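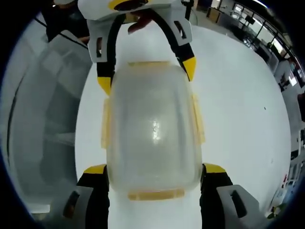 The container came back on a Monday, which was when Tamsin Quinlan noticed it had never been hers.

She had lent Rewi one with a blue lid. It had held lentil soup and it had a burn mark on one corner from the time she set it down on the stove. The one on her desk had pale yellow tabs on all four sides and no burn mark anywhere. It was clean and it was empty. There was a sticky note on it that said Thanks, very good.

She took it down the hall to the kitchen and opened the cupboard over the sink. The cupboard was where containers went when people gave up on them. There were lids in there that fit nothing. She held the yellow one up next to the others and none of them matched it.

"Is this anybody's?" she asked.

Two people from accounts were waiting for the kettle. One of them said it looked like the kind Tamsin had.

"I'm Tamsin," she said.

"The other Tamsin."

The other Tamsin was Tamsin Ngata, who worked on the second floor and had been at Datberg nine years longer. They got each other's mail. Twice they had gotten each other's dental reminders. In all that time they had spoken mostly in the elevator, and mostly about the mail.

Tamsin Quinlan took the stairs up. Tamsin Ngata's desk was by the window, and she was eating crackers out of the sleeve and reading a delivery schedule with a ruler laid under the line she was on.

"Is this yours?"

Tamsin Ngata looked at it. She wiped her hand on her skirt and took it and pressed one of the tabs down with her thumb. It clicked. She turned it over and looked at the bottom, then she opened it and smelled the inside of the lid.

"Where did you get it?"

"Rewi gave it to me. He thought it was mine. I lent him one with soup in it."

"I gave Rewi this in August," said Tamsin Ngata. "With plum cake."

"He must have mixed us up."

"He says Tamsin to both of us. I suppose it would be easy enough." She snapped the other tabs shut, going around in order. "There were six of these. My mother bought them. You could put one upside down in your bag with gravy in it."

"Did you ever?"

"She did. On the bus to Pastham, every other Sunday, to see my uncle. It was a long ride and he wouldn't eat what they gave him there." She put the container down on the schedule, then moved it off again. "This is the last one. The others cracked or went to people."

Tamsin Quinlan said she was glad it had come back, then. She stood there a second longer and asked if by any chance there was a blue-lidded one around, with a burn on the corner.

"What does the burn look like?"

"Like a thumbprint. Brown."

Tamsin Ngata opened her bottom drawer. She took out a pair of flat shoes, a phone charger and a bag of rice crackers, and then the container with the blue lid.

"That was on my chair this morning," she said. "It had a note. I thought, I never made him any soup."

"What did the note say?"

She found it under the keyboard. It said Thanks, nice cake.

They went down together to see Rewi. He was in the stockroom with the Wistum order, which had come in short. It was supposed to be 200 cartons and there were 180 on the floor, and he was walking up and down the rows with the paperwork, touching each stack as he passed it. They waited until he got to the end.

"You gave us the wrong ones," said Tamsin Quinlan.

He looked at the blue lid and at the yellow tabs.

"I wrote notes," he said.

"The notes were on the right containers. You put them on the wrong people."

"I had them both in the same bag." He rubbed the back of his neck. "I did think about it in the parking lot. I thought, which one is which. Then somebody called about the Wistum truck."

"You had mine since August," said Tamsin Ngata.

"I know. I kept washing it and meaning to bring it in. Then I'd use it for something and have to wash it again." He looked at her. "It's a good one. It doesn't leak. I took it fishing with bait in it."

Tamsin Ngata didn't say anything.

"I ran it through the dishwasher after. More than once."

She opened the lid and smelled it again, for longer this time, with her eyes shut. Then she held it out to Tamsin Quinlan, who smelled it too. It smelled of dish soap, and under that, faintly, of plastic.

"I don't get bait," said Tamsin Quinlan.

"No," said Tamsin Ngata. "All right."

Rewi went back to the start of the rows. He said he was going to have to call Wistum and he wasn't looking forward to it. They left him to it.

In the elevator Tamsin Ngata held the container against her stomach with both hands. The elevator was slow and it stopped at the first floor for no one.

"What was in the soup?" she asked.

"Lentils. Carrots. A ham bone, if I have one. I make too much of it."

"I make too much of everything. I still cook like there's a bus to catch." The doors closed. "He never even told me if the cake was any good. Three months, and then he tells you."

"He didn't tell me. He told you. The note was on mine, but you got it."

Tamsin Ngata worked that through. "So he did," she said.

On Thursday, when Tamsin Quinlan got back from lunch, the container with the yellow tabs was on her desk. It was heavy. There was a strip of masking tape across the lid with writing on it in ballpoint - T. Quinlan, 2nd floor wants this back - and inside there were four slices of plum cake with wax paper between them.

She ate one standing up. She put the lid back on and pressed the tabs down one at a time, then tipped the whole thing over and held it that way above the wastebasket to see. Then she went to find out if there was any ham in the freezer at home, which meant calling her husband, who didn't know.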